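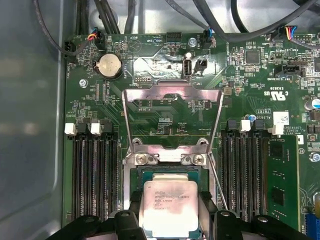
4. Trocar o processador

Chegou a parte que mete medo a toda a gente (a mim também meteu, nas primeiras vezes!). Se já fez o capítulo anterior, tem a torre deitada, a tampa lateral fora e o dissipador pousado num canto da bancada. Se ainda tem o cabo de alimentação ligado à parede, pare já e vá desligá-lo. Eu espero.

Do kit Kusiria vai precisar da chave Phillips, dos toalhetes e da seringa de pasta térmica. A pinça pode ficar na caixa.

4.1 Abrir o socket

1. Toque com a mão no metal nu do chassis antes de mexer em seja o que for. Repita sempre que se levantar da cadeira.

2. Limpe os restos de pasta velha com um toalhete, sempre com o processador ainda preso. Eu faço do centro para fora e gasto uns quantos, não vale a pena poupar aqui.

3. Solte as alavancas finas de metal: empurre para baixo, desvie um pouco para o lado e deixe subir devagar, com o dedo por cima. Em algumas placas há só uma, noutras há duas, e nesse caso a ordem costuma vir gravada ao lado.

4. Levante a moldura metálica até ela ficar de pé sozinha.

CUIDADO: a partir daqui não pouse nada em cima do socket. Nem o dedo, nem o toalhete, nem a manga da camisola.
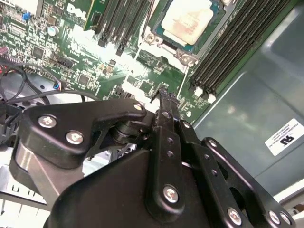 Zanele Ndlovu: eu acrescentava aqui que convém prender os cabos soltos com um bocado de fita antes de abrir a moldura. Na minha, um fio da ventoinha saltou para cima dos contactos e passei a tarde inteira com uma lupa a ver se tinha entortado algum.

Boa, Zanele, fica acrescentado! Fita de papel, por favor, que a outra deixa cola por todo o lado.

4.2 Tirar e pôr

5. Pegue no processador pelas bordas, nos lados opostos, e levante a direito. Nada de inclinar para espreitar por baixo enquanto ainda está em cima da placa (eu sei que apetece). Guarde-o na caixinha de plástico do novo, com os contactos protegidos.

6. Procure os entalhes nas bordas do processador novo e os ressaltos correspondentes no socket. Há também um triângulo pequenino num dos cantos. Só encaixa numa posição, por isso não há desculpa para usar força.

7. Desça-o na vertical e largue quando já estiver apoiado. Se ficar torto, levante outra vez e recomece.

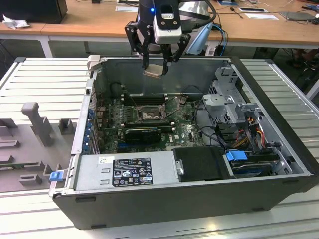
Fig. 9 – Torre deitada, com o interior virado para cima e o socket vazio.

NOTA: o Stepan Dmytriv prefere trabalhar com a torre de pé. Já discutimos isto mil vezes e eu continuo a deitá-la, que assim a gravidade trabalha para mim.

4.3 Fechar e verificar

8. Baixe a moldura e prenda as alavancas pela ordem inversa. Vai sentir resistência e talvez ouvir um rangido, é normal, mas se tiver de fazer mesmo muita força volte ao passo 6.
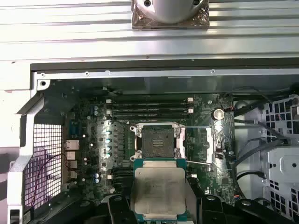 Antes de avançar para a pasta térmica, gosto de dar uma volta à placa com uma lanterna, a ver se ficou algum parafuso perdido ou um conector por ligar. Se também vai trocar a memória, aproveite enquanto tem espaço para as mãos: com as quatro ranhuras por cima do socket vazias, como estas, é muito mais fácil abrir as patilhas brancas das pontas e encaixar os módulos sem bater em nada. Na pilha redonda ao lado não mexa, a não ser que queira mesmo acertar o relógio outra vez.

9. Ponha uma gota de pasta do tamanho de uma ervilha no centro do processador e monte o dissipador, apertando os parafusos em cruz, um bocadinho de cada vez.

10. Ligue a ventoinha. A sério, confirme duas vezes.

Se ao arrancar aparecer o código 191 no painel de diagnóstico Hulto, desligue tudo e repita a secção 4.2.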